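Week two of learning to teach a robot with my own hands. Some notes, for Merja Kauppinen who asked, and for my future self.

1/ My task is laundry on a bed. I hold one gripper in each hand and do the work slowly. The robot will learn from the recordings later. I thought it would be easy. I have folded shirts for 40 years.

2/ First lesson: two yellow fingers are not ten fingers. A collar is very hard to pinch. A sleeve is a little easier if you come from the side.

3/ Second lesson from Bevan Prendergast, who trains us at Borberg: do not correct a mistake quickly. Stop, open the fingers, begin the grasp again. The robot will copy your panic too.

4/ Bedroom session, Sunday: 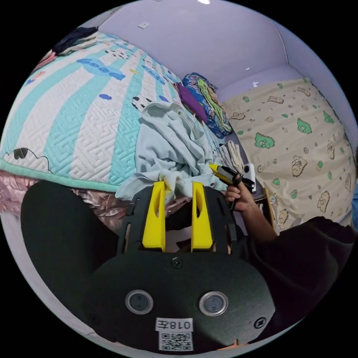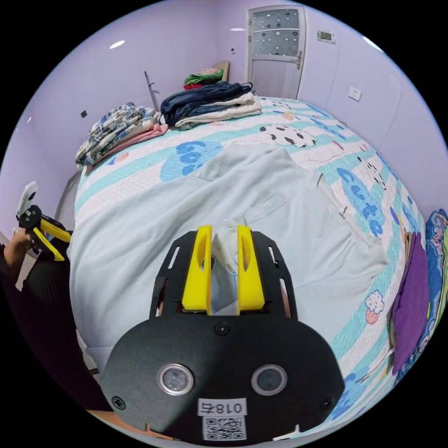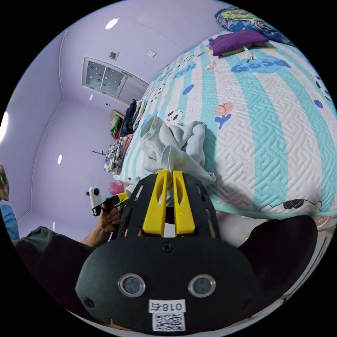
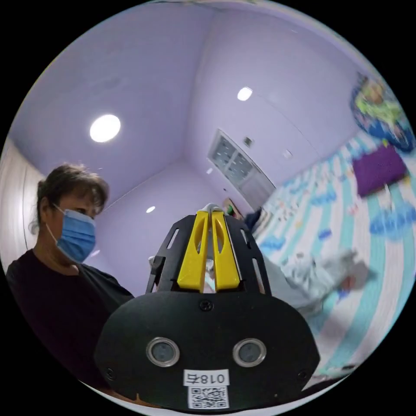
5/ My wrists are sore after every session, so now I rest between shirts. Songül Sönmez tapes her thumbs. I have not tried it yet.

6/ Melahat Altıntaş asked if I prefer remote control. I tried it for two mornings. You feel nothing of the cloth, and my favourite trick, a small tug to find the hem, does not work for me there. I came back to the hand grippers.

7/ Next week we start with towels. If somebody has a good method for the big ones, please write to me.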